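Subject: Re: [home-bread] Rye starter goes flat in the second day
From: Kacper Zieliński
To: home-bread list

Hello all, and thank you Parviz for writing with so much detail.

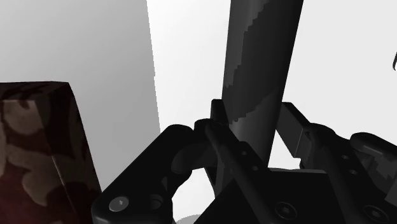

I had the same trouble for most of last winter, so I will tell what I changed. Please take it as the experience of one kitchen only.

Parviz Soltani wrote:
> My rye starter rises very well for the first
> feeding, it almost doubles. Then on the second
> day it goes flat and smells like nail polish.
> I feed it 100 grams of flour and the same of
> water, every evening. The kitchen is warm
> because of the oven. Should I throw it out and
> begin again? Also, does anybody still use the
> Drarnus flour, or did they change the mill?

First, please do not throw it out. The nail polish smell means in my experience that the starter is hungry. Whole rye is eaten very fast, and in a warm kitchen one feeding in a day is too little. You have two choices: feed in the morning also, or keep less of the old starter when you feed. I did the second one, because I leave for work early and I know myself.

My way now is this. I keep one spoon of the old starter, which is maybe 20 grams, and I give it 100 grams of rye and 100 of water. So I have a little more than 200 grams in the jar, enough for one loaf and a spoon for the next time. Before, I was keeping half of the jar, and it was finished eating before I went to bed.

The water matters less than people say. Zdzisław Marciniak wrote to this list in November that he lets his tap water stand overnight, and I tried it for 2 weeks. I did not see a difference, but our water here is quite soft, so maybe his case is another one.

About the temperature, I moved the jar from the shelf over the oven to the floor of the pantry. It rises slower and the smell is now more like apples. If you have no cold place, use cooler water and make the dough thicker, so a spoon can stand in it.

About the Drarnus flour: I still buy it, the medium rye in the paper bag. The last two bags were coarser than before and they drink more water. I don't know if the mill is changed. Kamran asked in the shop and they did not know also. If your dough became stiff with the same recipe, this can be the reason.

One question from my side to everybody. Does somebody have a good way to dry a starter for sending by post? I promised one to my aunt, and my first try on baking paper got mold in the middle. I think I spread it too thick.

I bake again on Thursday and can write then how the thicker version did.

With regards,
Kacper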